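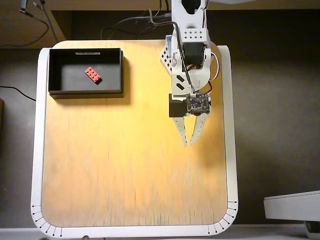

Workshop Notebook: Emissions Claims

Sunday, September 12, 2021

Spent the morning with the Stustbridge heating plan, which has now been announced three times and funded once. The headline number is 2591 tonnes of carbon dioxide a year, saved by pulling gas boilers out of 1300 homes and putting heat pumps in. I like heat pumps. I would like this one to survive a reading of its own appendix.

First job was finding the appendix. The link in the council press release goes to the press release. The Granström report is on their own site under "Insights," and the appendix is a separate file under "Archive," in landscape, with the column headings on page one only. Saved a copy to the shared folder before somebody tidies it.

Division first. 2591 over 1300 comes to 1.99 tonnes per home. Not crazy for an old gas boiler in a drafty house. I was nearly disappointed.

Then the housing table. The 1300 includes 400 flats at Orwood, and the Orwood flats are on the Horkberg district heating loop. They have no gas boilers. They have a metal box in the hall closet and a bill from Horkberg. So for 400 of the homes the plan proposes to remove something that isn't there, and books a saving for having done it. If only I could do this with my own gas bill.

Without Orwood it's 900 homes, and at the same rate that makes 1794 tonnes. Still a decent number! Somebody could have put it on a poster. It is 797 tonnes short of the poster they did put up.

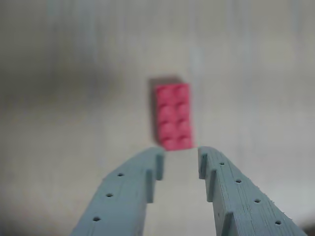 The per-home rate is the next thing to poke at, and I suspect it's worse than the Orwood business. Every dwelling in the model gets identical floor area, identical boiler efficiency and identical winters, whether it's a row house by the river or a studio over the bakery. It's a toy brick, 2-by-4, eight studs on top, and you build the town by snapping on more of the same one. Fine for a first pass. But the report then gives the result to four digits, and I don't see how you get four digits out of that. The town has a housing survey with actual floor areas in it. I know because the council put out a press release about that too.

Tried swapping the survey areas into our copy of the sheet. Problems, in the order I hit them:

Survey areas are in square feet and the model wants square meters. Caught it after the river houses came out burning more gas than the hospital.

The survey lists Orwood twice, once under its old name. Removed the old one.

Rows 5 and up had a hidden column multiplying everything by a "behavior factor" of 1. Harmless, but why hide it? Unhid it and left it alone.

Grid intensity. The appendix uses a single figure for electricity all year round, and the pumps will do most of their work in January, when the grid is at its dirtiest. Haven't changed this yet. I want the monthly series from the grid operator and not the one I copied off a forum last winter, which had a negative February.

Result so far, gas side only: the total drops below 1794, because the small flats are small. I'm not writing down how far below until the unit fix has been checked by someone who didn't make the error in the first place. Volunteers can find the sheet under stustbridge_v3. Do not use v2. Do not open v2.

In fairness to Granström, the pump performance assumptions are modest, lower than the brochures, and they cite a field trial. The cost section is also better than I expected. And none of this makes the plan a bad idea. Swapping out 900 boilers is worth doing. I just foresee the usual sequence, where the big number gets printed, a crank with a calculator finds Orwood in an afternoon, and then the whole thing is a hoax for the next two years on every local message board. I took a morning, so I suppose I'm the faster crank.

Also looked at whether Horkberg counts the Orwood heat in its own annual figures. It does, as a saving. So if the council keeps its 400, the same flats get cleaned up twice by two different organizations, neither of which has been inside.

To do: email the council's energy office with the housing table page and ask, nicely, which 1300 homes they mean. Get the monthly grid series. Unit check on v3. Put the kettle descaler back where it was.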